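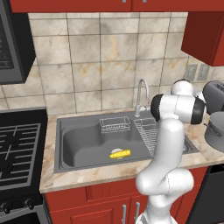

*Fig. 2. Double-basin sink in a beige marble countertop.*

# Unit 3: Caring for Stone Counters

Read this before the practical. Bring your notes from Unit 2, as the rock types come up again.

**What marble is**

Marble is limestone changed by heat and pressure. It is mostly calcite, and calcite reacts with acid. The veins are other minerals that were in the limestone, such as clay or iron oxides.

**Etching and staining**

Students mix these up every term.

- An *etch* is damage to the surface. Lemon juice, vinegar and wine all do it. The spot looks dull, and soap will not remove it.
- A *stain* is color that has soaked in. Oil, coffee and rust are the usual ones. A poultice will often draw it out – leave it covered overnight.

**Sealers**

A sealer slows staining. It does not stop etching. To check one, put a few drops of water on the stone and wait. If the stone darkens, it needs sealing again.

**Around the sink**

Look at the caulk line first. Hard water leaves a crust there, and people reach for a descaler, most of which are acids. Use a plastic scraper and neutral cleaner.

**For the practical**

Kwabena Osei runs the session in Room 522. Work in pairs, and label your tile on the back. Write-ups go to Nabil Salameh by the end of October.

Reading: Awad, chapter 3.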